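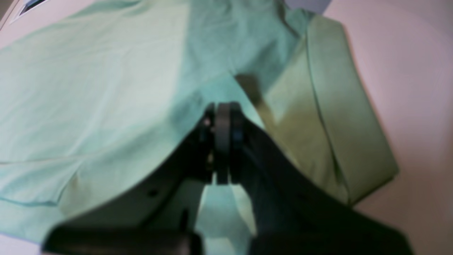 How much laundry water does one dorm floor use in a week?
Ours used 828 gallons, going by the meter readings on the two washers in the Femham Hall basement.

Group: Giang Võ, Savita Pathak, Awuor Biwott
Course instructor: Vandana Mathur
Final report, May 26, 2024

Background
We picked laundry water because everybody on the floor does it and there was a meter we could get at. The original plan from September was showers. Dropped that. No way to meter one floor's showers without pulling pipe, and Dinesh Sachdeva in building services said no pretty fast.

Question we ended up with: do people run part loads, and if they do, how much water would fuller loads save?

Method
Dinesh let us put a clip-on flow logger on the cold line and another one on the hot. Logger saved a reading every 10 seconds. Giang wrote the script that splits the readings into separate cycles — a cycle starts when flow goes above zero and ends after a long enough gap. The gap took a few tries. Too short and the rinse gets counted as its own load.

For load size we hung a luggage scale on a hook by the door with a sign asking people to weigh their bag and write it on the sheet. Dry weight only. Dirty clothes, before washing. Some people wrote pounds and some wrote kilos and a few wrote nothing but their initials. Awuor sorted those out where she could, and the rest went in a "no weight" pile and were left out of the load size part but kept in for total water.

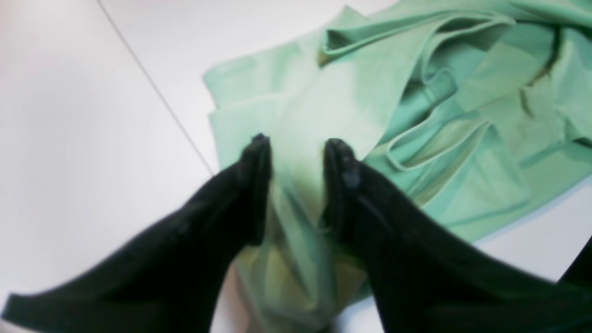
Savita did the short survey, paper copies under doors. Asked how people decide when to do laundry, which setting they use, and if they sort by color. We should of asked about drying too but it was already printed.

Results
Total for the week was 828 gallons, hot and cold together. Most of it was cold. Evening was the busy time, and there was a second smaller bump late in the morning that we didnt expect.

Part loads were common. The washers don't adjust water to the load on the Normal setting, so a small bag gets the same fill as a stuffed one. People washing a uniform or one set of sheets were the main reason for small loads on the survey. Running out of socks was next.

Hardly anyone sorted by color. Several said they used to at home and quit after moving in.

Problems
The hot line logger lost its battery one night. We filled in that night using the cold readings and the usual hot/cold split, so that part is an estimate. The weigh sheet was voluntary and people with big bags maybe didn't bother lifting them onto the hook, which would make loads look smaller than they are. Also only one week. It was not a normal week either, the Waltness trip had a bunch of people away.

What we would change
Get a floor scale, not a hook. Print one unit on the sheet. Run it for 2 weeks at least, and one of them before midterms. Check the batteries every day (Giang's note, in caps, in our log).

Cost
Loggers were borrowed from the Awasthi lab. Scale and printing came out of our own pockets.

Recomendations for the hall
Put a sign on the washers showing how full is full. Ask the service company whether the Small setting can be turned back on — the button is there but it's been disabled on both machines. Dinesh is looking into it.

Raw readings and the script are in the shared class folder under Femham_water. Weigh sheets are with Awuor.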